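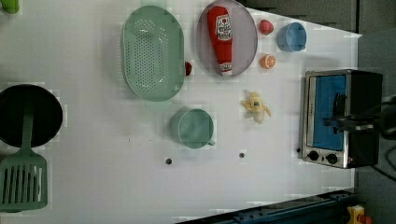
One reviewer of the Kellport sales data objected that hammer price alone says little about provenance, as buyers of stage-used instruments also pay for condition and for the sale venue. We therefore modeled the premium as the ratio of hammer price to the dealer price of the same model with no known owner.

4.2 Provenance premium

The sample holds 169 lots of guitars, drums and keyboards sold by two houses, Noonan and Zarnisum. Lots with a signed letter from the performer were coded separately from lots with photographic evidence only. The median hammer price for the first group was $3,975. Withdrawn lots were dropped, and 12 lots sold as part of a mixed set were split by the low estimate of each item. 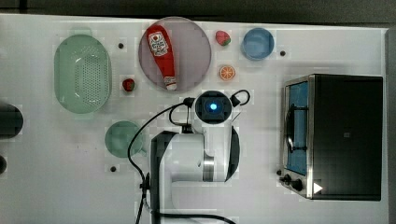 Figure 2. Tabletop with colander, plate and ketchup bottle.

Drum kits were entered as one lot even when the cymbals were listed apart. The Handulura price index was used to deflate all sales to July levels. Residuals for keyboards remain wide, and we do not report a separate coefficient for them.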